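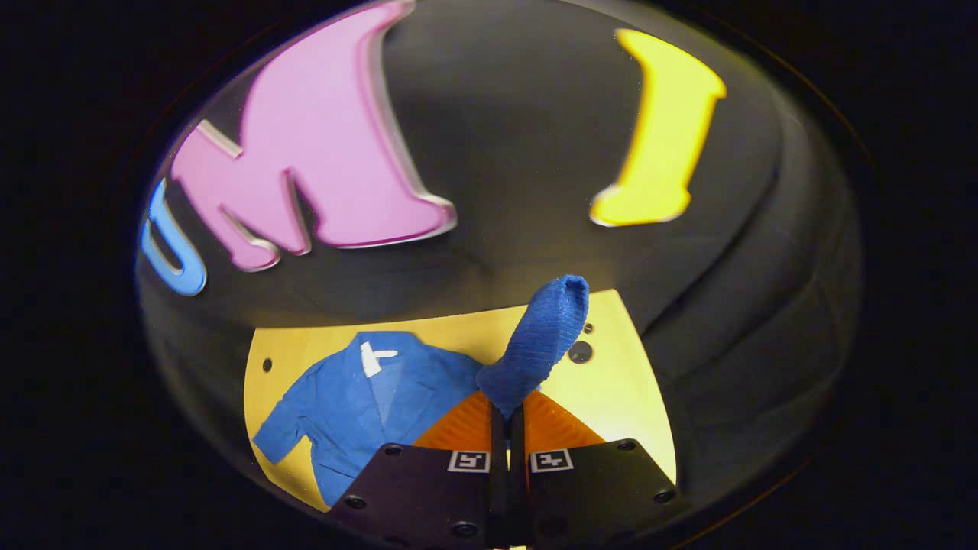

4. Setting up the Hemero in-car recorder

Read this section before the recorder is used on patrol. The vehicle must be parked with the handbrake on throughout.

4.1 Fitting and pairing

1. Switch off the ignition and wait 15 seconds.
2. Slide the recorder into the Vermeulen bracket until it clicks.
3. Connect the power lead. The status light turns amber.
4. Switch on the ignition. The light turns green once the recorder has started.
5. Hold the pairing button on the officer's body-worn unit until it beeps, then enter the vehicle code.

Note: up to two body-worn units can be paired with one recorder. To add another, remove an existing unit from the list first.

CAUTION: Do not fit the bracket where it could block the driver's view or the path of an airbag.

4.2 Recording a traffic stop

1. Check that the status light is green at the start of the shift.
2. Recording starts when the blue lights are switched on. It can also be started by hand with the side button.
3. To finish, press and hold the side button until the light stops flashing - switching off the blue lights does not end the recording.
4. Choose a category on the screen and press Save.

Note: if no category is chosen, the file is saved as "Unsorted" and must be sorted at the station.

CAUTION: Never remove the memory card while the light is flashing. The file may be lost.

4.3 Fault codes

Code 884 means the recorder cannot find its bracket. Take it out, wipe the contacts with a dry cloth and fit it again. If the code comes back, book the vehicle in with the Istholm workshop.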